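# How to Set Up Shift Rules and Overtime Before the First Payroll Run

This tutorial is for the person in the office who received the login for Jarkora and was told to make it ready before the end of the month. I did this work for two companies, one small and one with 586 employees, and in both cases the hours were recorded correctly and the payroll was still wrong. The mistake was in the shift rules.

I write about Jarkora 3, with the export to Filtow Payroll. If you use another payroll program, the first four steps are the same and only the export step is different.

## What you need before you start

- An administrator login. A supervisor login can see the rules but cannot save them.
- The written working time policy of your company.
- A list of employees with employee number, department and type of contract.
- One finished month of old payroll, so you can compare. I used February, because it is short and there was no public holiday in our calendar.

Please do not start with the policy that you remember. Ask for the signed paper. In our case the paper said that the unpaid break is 30 minutes, and everybody in the office was sure it was 45.

## Step 1: Create the shifts

Go to **Settings > Time > Shifts** and click **New shift**. Give it a short code and a full name. The code is printed on every report, so it should be easy to read. We use M for morning, A for afternoon and N for night.

Fill in the start time, the end time and the unpaid break. For the night shift you must also tick **Ends on next day**. If you forget this, Jarkora calculates a negative number of hours and shows zero in the report. It does not give a warning.

Next, set the **clock-in window**. It tells the program how early a person can clock in and still belong to this shift. Our morning shift begins at 6:00 a.m. and the window opens at 5:15 a.m. When the windows of two shifts overlap, the program takes the shift with the lower ID number, and this is probably not what you want. Leave at least one minute between them.

## Step 2: Set the rounding

Rounding is where most of the complaints come from. There are three settings:

1. **Round clock-in**: up, down or nearest.
2. **Round clock-out**: up, down or nearest.
3. **Unit**: 1, 5, 6, 10 or 15 minutes.

Before you choose, check what the law in your state allows. Rounding that always works in favor of the employer can bring you a serious problem. I set both to **nearest** with a unit of 5 minutes, and later we changed the unit to 1 minute, which is the same as no rounding. After that change I received much fewer e-mails.

Click **Save and recalculate** only if you want to change the past days also. The button **Save** alone changes only the days from today. 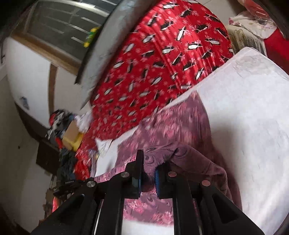

**Payroll Basics / Overtime**

## Step 3: Add the overtime rules

Overtime rules are in **Settings > Pay > Overtime**. They are read from top to bottom, and the first rule that fits is used. The order is therefore very important.

A simple set looks like this:

| Order | Rule | Limit | Rate code |
|---|---|---|---|
| 1 | Public holiday | from first hour | OT200 |
| 2 | Weekly hours | above 40 | OT150 |
| 3 | Normal time | none | REG |

Your rates can be different, so please take them from your policy and not from my table. The rate code must be written exactly as it is in Filtow, with capital letters. I once typed "Ot150" and all these hours were imported as regular time.

Under the table there is a field named **Week starts on**. It must be the same as the workweek in your policy. A wrong value moves hours from one week to another, and then a person who worked 44 hours can appear with two weeks of 40.

## Step 4: Assign the rules to employees

You can assign rules one by one, by department or by import file. For fewer than 30 people I would do it by hand, because you look at every name once and you find old mistakes in the list.

For a bigger company, use the import file. It is a CSV with four columns:

```
employee_no;shift_code;rule_set;valid_from
```

The file can have a maximum of 1000 rows. If you have more, split it in two files and import them one after the other. The employee number must keep its zeros at the beginning. Spreadsheet programs like to remove them, so format this column as text before you paste anything.

After the import, open **Reports > Employees without rule**. The list should be empty. In my first import it had 237 names, all from the Imhof warehouse, where the department code was written with a space at the end.

Do not forget the people who are on long leave. They also need a rule, or the export stops at the first one of them.

## Step 5: Make a test run

Choose the old month and click **Simulate**. Nothing is sent to payroll in this mode. Jarkora makes a report with total hours for each employee and each rate code.

Compare it with the old payslips. I suggest that you take these cases:

- a person with only normal day shifts
- a person with night shifts over the end of the month
- a person who started or left in the middle of the month
- a part-time contract
- somebody who worked on a holiday

If the difference is a few minutes, look at the rounding. If it is a whole break, look at the shift. If it is eight hours or more, most probably a night shift has no tick at **Ends on next day**.

## Step 6: Export to Filtow

When the test is good, go to **Export > Filtow Payroll**, choose the period and click **Lock period**. Now supervisors can no longer correct the hours, so inform them one day before.

Download the file and import it in Filtow under **Inputs > Time data**. Check that the number of rows is the same in both programs. If you use the Ilterura connector, you do not need to download the file, but you still have to lock the period first.

To unlock a period, you need a second administrator who confirms it. Create this second login now, while you have time. We discovered this rule at 6:30 p.m. on the last working day of the month, with only one administrator in the company.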